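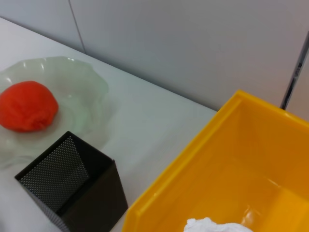
Unit 4: Sorting and putting away small household items

Handout for the April block. Read it before the practical and bring it with you.

What the unit covers

By the end of the session you should be able to clear a mixed worktop, choose a container for each thing on it, and write a label that another person can follow. The marking sheet is the same one used for Unit 3. Roald Brekke will take both groups, the first at 9.30 and the second after lunch.

4.1 Types of container

We use three types in this course.

Bowls. A wide, shallow bowl suits things that are picked up one at a time and looked at often, such as fruit or keys. The pale green glass bowl shows its contents from the side as well as from the top, and one red item in it can be found at a glance. Glass is heavy for its size and should be lifted with both hands. Do not stack glass bowls with anything inside them.

Mesh holders. The black square holder is open at the top. Holders of this shape are meant for upright things: pens, brushes, scissors with the points down. Short items sink to the bottom and are hard to get out. Very thin items can catch in the mesh, so put those in a closed tin.

Bins. A large bin such as the yellow one takes whatever is bulky or still waiting to be sorted. In the Luvville method, which we follow here, a bin used for waiting items is emptied at the end of every session. Gurix allows them to stay until the next day. Either is acceptable in your written work, but say which one you are using.

4.2 Order of work

1. Wipe your hands and check the worktop for anything sharp.
2. Put the containers out first, with the largest nearest to you.
3. Move food before anything else. It goes in a bowl and never in a mesh holder.
4. Stand the long, narrow items in the holder.
5. Put everything left over in the bin.
6. Go back to the bin and sort it. Allow 20 minutes for this step.
7. Wipe the surface and return the containers to their places.

If a container hides another one behind it, move the shorter one forward. A low bowl behind a taller holder gets forgotten.

4.3 Labels

A label gives the contents and the place, in that order. "Brushes, shelf 2" is enough. Avoid "misc." and "various". Pale labels are hard to read on a white surface, so use the dark card from the drawer.

4.4 Written task

Read the Aaltonen chapter on shared kitchens, then describe how you would store 17 small items of your own choosing in no more than two containers. The limit is 1,000 words. The Rimanen chapter is optional and covers much the same ground, with more on drawers.

Hand in the written task at the start of Unit 5.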